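Brand Voice and Audience, Session 6
Handout: what a brief leaves out
Zhiqiang Wan
May 12, 2018

Right, picking up where we stopped. I promised I'd write up the Skavance exercise properly, as half of you had to run for the train and the other half were arguing about biscuits (good arguments, mind you, keep them).

A quick recap of the set-up. Skavance make household storage, and the brief they gave the agency said the audience was "busy mums". Two words! I've kept that brief in my folder for years because I can't think of a better one for this course. When you asked me what was wrong with it, most of you went straight to "mums", and fair enough. But have a look at "busy" as well. It sounds like a fact about a person and it's really a guess about how she feels on a Tuesday-ish sort of evening, made by somebody in an office.

So, the three things I'd like you to check before you write a line of copy:

Who was asked
Skavance had a survey of 3000 customers, which sounds splendid. It went out by email to people who had already bought online and ticked the newsletter box. Anyone who bought in a shop was missing, and so was anyone who'd had the thing as a present. When you see a big number, go and find the page that says how people were picked. It's usually near the back, in small type.

Who is in the room
I don't mean this as a box to tick. When Hao (the tea people, we did them in March) showed their first advert to the warehouse team, a chap on the night shift pointed out that everyone in it was having breakfast at seven in the morning. He has his at six in the evening. They changed one scene and got a much warmer film out of it.

Who gets to speak
Count the lines. Go through the script with a pencil and mark who talks, who gets talked to and who just hands over the shopping. I did this with 40 adverts from my own old reel and I was a bit ashamed, to tell you the truth. Lots of nice casting, and the same sort of person doing all the explaining.

Packaging counts too

Some of you asked whether any of this applies to packs, where there's often no person at all. Yes, very much! A pack talks to somebody: through the size of the type, the language it's in, how stiff it is to open if your hands are sore. Turkier tested their new pouches only on their own design staff, all under forty and all with good eyesight, and then wondered about the complaints.

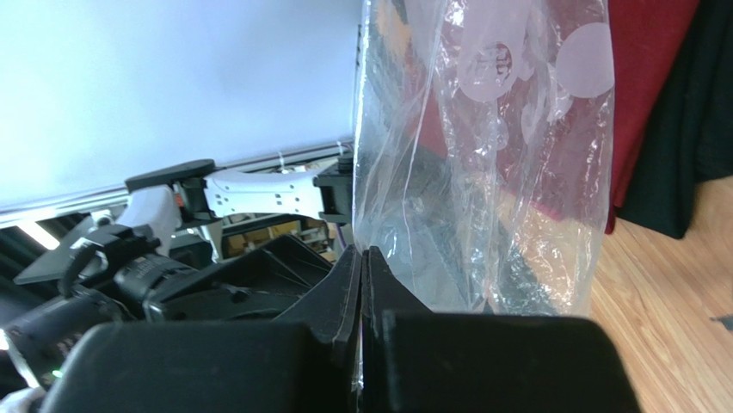

Clear plastic bag with pale printed circles, held at its lower edge.

For the pack question, bring something from your own kitchen and read every word on it aloud to a partner. Then tell each other who you think it was written for. No need to be polite about it.

For next time
Read the Trutura case in the course pack, up to the interview with the sales team (skip the appendix, it's dull). Rewrite the Skavance audience line in no more than 40 words, without using age, sex or the word "busy". Bring two printed copies, please, as the projector and I are still not on speaking terms.

Questions by email, or catch me after the session by the stairs.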